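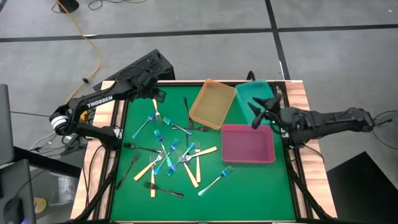
Give them the forks first, Plurkness wrote in the margin of our old set-up sheet, because everybody who walks in knows what sorting cutlery looks like. We have opened with the forks ever since, and it's a great way to start an open day!

Section 4: Running the fork sorting demonstration

This section covers the sorting table for the Tenura open day. Read Section 3 (power and start-up) before you begin. Allow 25 minutes for set-up the first time you do it.

4.1 Laying out the table

1. Check that the green mat lies flat between the two wooden side rails.
2. Put the orange, teal and pink bins at the back right of the mat, all of them empty. They can touch, and a bit of a tilt is fine.
3. Tip the forks onto the left and centre of the mat. Use all three styles: the iridescent blue-purple ones, the dark ones and the silver ones with wooden handles.
4. Leave the pile messy. Forks lying across each other are the fun part, and visitors lean in to see which one an arm will go for.

Note: Decide which style goes in which colour of bin and write it on the visitor card. Any pairing works, as long as the card and the Yap task file agree.

4.2 Starting a run

1. Ask visitors to stand behind the floor tape.
2. Open Yap on the laptop and load task 72.
3. Move both arms to the ready position, with the grippers open and clear of the rails.
4. Say "arms moving" in a good loud voice, then press Start.
5. Let the run finish before you take questions (you will get plenty, and the kids' ones are usually the best).

CAUTION: Keep hands, sleeves and lanyards off the mat while the arms are powered. To free a stuck fork, press Stop, wait for both arms to settle, and only then reach in.

CAUTION: Cables run across the floor near the arm bases. Walk visitors around the front of the table.

4.3 If an arm drops a fork

On the mat: leave it. The arm can try again, and a second try often gets a bigger cheer than a clean first one.
On the floor: press Stop, pick it up and put it back on the pile.
Half in a bin: press Stop and nudge it in by hand. Log it in Drastex as an assist.

4.4 Between groups

1. Press Stop and empty the bins back onto the mat.
2. Wipe the gripper fingers with a dry cloth.
3. Enter the run in Drastex before the next group comes in. The counter stood at 3,749 picks when this section was last revised, on 7 March 2025, and we'd love to read out a new total at the September open day.

For shutting down at the end of the day, go to Section 5.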